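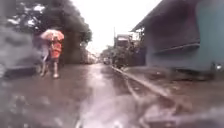 Two people share an umbrella on a rain-soaked street.

WOKBERG SHIRE FINISHES FLOOD-PRONE CULVERT PROGRAM AHEAD OF WINTER

Residents in the low-lying parts of Wokberg can look forward to better drained roads this winter, with the Shire's culvert renewal program now finished and all 12 work sites open to traffic.

The program replaced or enlarged culverts along Brernberg Road, Setiawan Street and the connecting laneways between the primary school and the creek. Crews laid 239 metres of new concrete pipe, rebuilt the kerb at the Setiawan Street dip and widened the outlet where the old brick drain meets the creek reserve.

Wokberg Shire Director of Infrastructure Aisyah Khoo said she was thrilled to see the last of the barriers come down.

"People in this part of the Shire have been asking for this for a very long time, and they've been wonderfully patient with us while we dug up their nature strips," Ms Khoo said.

"Some of the pipes we pulled out were laid when Brernberg Road was still a gravel track, and they were never meant to carry the water that comes off the newer estates up the hill. The new ones are nearly double the width. I've been out to look at the finished headwall more times than I probably needed to, and I'm very proud of what the crew has done there!"

The dip at Setiawan Street has been closed by water eight times in the past five years, sending school buses and the garbage run the long way around via the highway. The road surface there has been raised and regraded so that run-off is directed into two new side-entry pits on the northern kerb. 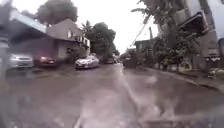
Works Supervisor Farhad Mohammadi said the section nearest the creek had been the trickiest part of the job.

"We had a gas main, a water main and an old telephone conduit all within arm's reach of each other, and none of them were quite where the plans said they'd be," Mr Mohammadi said.

"So a lot of it was done by hand, with the vacuum truck sitting alongside. It's slow going, but the team kept their good humour and we didn't lose a single service. We even found a run of the original stone pitching under the outlet, in beautiful condition, and we've reset it at the top of the bank where people can see it from the path."

Work began in February and was timed to miss the wettest months. The final layer of asphalt went down in April, with line marking and verge reinstatement completed shortly afterwards.

Topsoil and grass seed have been spread on the disturbed verges. Residents are asked to keep vehicles off these areas until the grass has taken, and to call the Shire if soil settles or washes out near a driveway. The maintenance crew will be back to top up any low spots.

The Shire has also brought forward its pit and gutter cleaning round. Crews will work through all 3,905 stormwater pits on the Shire's register, starting with the streets that drain to the creek and then moving to the town centre and the outer townships. Cleaning starts at 7 am and most streets will take less than a morning. Temporary no-parking signs will go up beforehand where the truck needs access to the kerb.

Ms Khoo said a bit of help from householders made a real difference.

"If you've got a rake and ten minutes, clearing the leaves off the grate out the front is a terrific thing to do for your street," she said. "Pop them in the green bin and please don't lift the lid or reach into the pit. If it's blocked further down, give us a ring and we'll send someone out."

Planning is already under way for the next stage, which will look at the open drain behind the Brernberg Road sports ground. Survey pegs have been placed along the boundary fence and should be left where they are. A draft design will go on display in the Shire office foyer and at the library, and staff will be on hand to talk it through with anyone who would like to drop in.

Blocked drains, damaged grates and water over roads can be reported to the Shire's customer service desk during office hours or to the after-hours line at any time. Drivers are reminded never to enter floodwater and to obey all road closure signs.

Media enquiries: Communications Office, Wokberg Shire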